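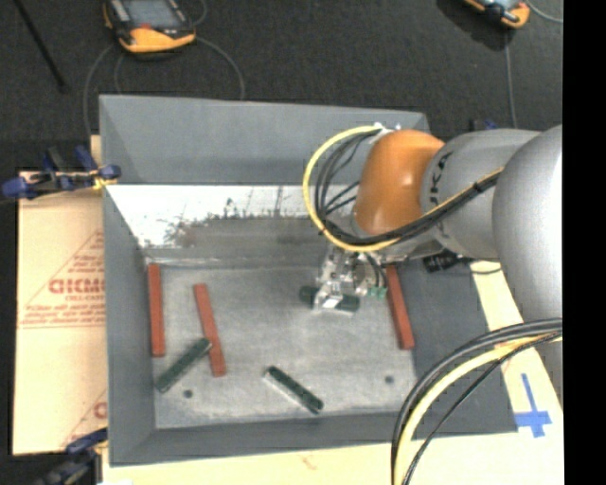

Corrugated fiberboard

Corrugated fiberboard, called cardboard by nearly everyone who uses it, is a sheet material made by gluing a wavy layer of paper between flat ones. It is light, stiff, cheap and easy to cut, and it can be pulped and made into paper again. Few materials do so much with so little: most of the thickness of a sheet is air.

Names

In everyday American English "cardboard" covers cereal boxes, moving boxes, poster backing and the stiff sheet inside a new shirt. The paper trade is fussier. A cereal box is made of paperboard, which is a single thick layer, and the word corrugated is kept for board with a wavy core. Box makers often drop the noun and speak simply of "corrugated."

Structure

The flat outer sheets are called liners. The wavy sheet between them is the medium, and each wave in it is a flute. Seen from the end, the flutes form a row of small arches, and an arch is a wonderfully strong shape for the amount of material in it. Pressed from above, a flute passes the load down both of its sides. Stood on end, the flutes act like a line of tiny columns, and this is why boxes are normally made with the flutes running up and down.

A sheet bends easily along its flutes and resists bending across them. Anyone who has tried to fold a flap the wrong way has felt the difference.

Board is sorted by how many layers it has. Single face has one liner and one medium, and rolls up like cloth. Single wall has two liners with a medium between them and makes up the ordinary shipping box. Double wall has two mediums and three liners, and triple wall has three mediums and four liners. Triple wall is tough enough to replace wood in some large crates.

Flute sizes

Flutes are named by letter, and the letters follow the order in which the sizes came into use, so they say nothing about height. A flute is tall and cushions well. B flute is shorter and resists crushing better on the flat. C flute falls between the two and is the common choice for shipping boxes. E flute is thin and gives a smooth surface for printing, and F flute is thinner still. Double wall board often pairs two sizes, such as B and C, to get some of the strengths of each.

History

Pleated paper was patented in England in the 1850s as a lining for tall hats, where it held the shape and let a little air through. Its use in packing came in the United States in the 1870s, when it was wrapped around glass bottles and lamp chimneys. The liner was added soon afterward to keep the waves from stretching flat, and that small change made the material what it is today!

Boxes cut and creased in advance followed before the end of the century. Wooden crates held on for decades, especially on the railroads, but the paper box weighed less, stored flat and needed no nails.

Manufacture

Corrugated board is made on a long line of machines known as a corrugator. Paper is warmed and softened with steam, then drawn between two heavy rollers with matching ridges that press the flutes into it. Starch paste, usually made from corn, goes on the tips of the flutes, and the first liner is pressed on at once. The second liner is added farther down the line, on the other side. The finished web passes over hot plates, is trimmed and creased, and comes off as flat sheets.

The Pasden mill shows how the work looks on a modest scale. Its corrugator runs at 500 feet a minute and turns out mostly C flute sheets, which are sold to box shops in the area. The neighboring Rinaldi works buys the trimmings back as pulp stock - a tidy loop, and a pleasure to follow from one yard to the next.

Strength and weakness

The edge crush test stands a small piece of board upright and squeezes it until it gives way. An older measure, the burst test, pushes a rubber diaphragm against the face until it breaks through. A rating of 200 pounds per square inch in the burst test is common for ordinary boxes.

Water is the great enemy. Paper fibers loosen as they take up moisture, and a stack that stood firm in a dry warehouse may sag in a damp one. Wax coatings help, though they make the board harder to recycle. Long storage also takes a toll, and so does stacking boxes out of line, as the corners carry much of the weight.

Other uses

Sheets are laid down to protect floors, slipped between layers of goods on a pallet, and spread over garden beds to smother weeds. Architects build models from the material, and furniture has been made from it since the 1960s. The Manireo chair, built from stacked sheets with the flutes showing at the edges, holds a load of 700 pounds. In Prinham, a yearly cardboard boat race is held on the mill pond in August, with hulls sealed by house paint and tape.

Recycling

Used board is mixed with water and beaten to a pulp, and screens take out staples, tape and plastic. The fibers shorten a little each time they go through, so new pulp is often added to keep the paper strong. Greasy board is usually turned away, as oil does not wash out of the fibers, but many composting programs will take it.

See also: Paperboard, Kraft paper, Pallet, Honeycomb board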